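13 December 2018
By Terus Community Media Office

Terus opens bookings for winter games afternoons at 16 neighbourhood halls

Terus Community Services will run free games afternoons at 16 neighbourhood halls from March, after a trial at the Drultano hall drew steady numbers through autumn and early winter. Bookings open today.

The sessions are for adults of any age who would like company during the week. Each one runs for two hours and includes tea, coffee and a light snack. Players can join a table for cribbage, euchre, rummy or dominoes, or bring a game from home. Beginners are welcome and a host at each hall will explain the rules.

The Drultano trial ran for 26 weeks. Of the people who filled in a feedback card, 86 per cent said they would come again. The most common request was for an earlier finish so that people could catch the bus before dark, and the new sessions will end at 3:30 p.m. Several people also asked for larger-print cards. These will be available at every hall on request.

Hubmann, the furniture supplier, is lending folding tables and padded chairs to the halls that do not have enough of their own. Nokon Transit will offer return rides to people who live more than a short walk from a bus stop. Rides must be booked by noon the day before. Both arrangements are in place for the first year and will be reviewed after that.

Terus expects roughly 500 people to take part in the first season. Places at the smaller halls are limited, and anyone who cannot get a seat will be offered one at the next closest hall.

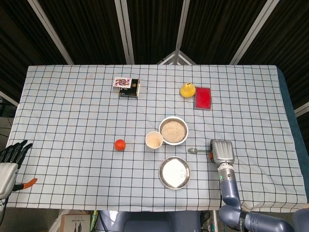

Halls will be asked to keep the setup simple. Terus will send each host a starter kit of cards, pegs, score pads and a printed rule sheet, and hosts may add prizes if they wish. A checked cloth, a deck in a black and gold box and a pear for the snack will do for a table. Food should be kept to items that can be eaten without a plate, and hosts are asked to label anything that contains nuts.

To book a place or ask about rides, call or visit the Terus front counter during business hours. Halls outside the current list that would like to hold sessions next year can ask for an application form at the same counter.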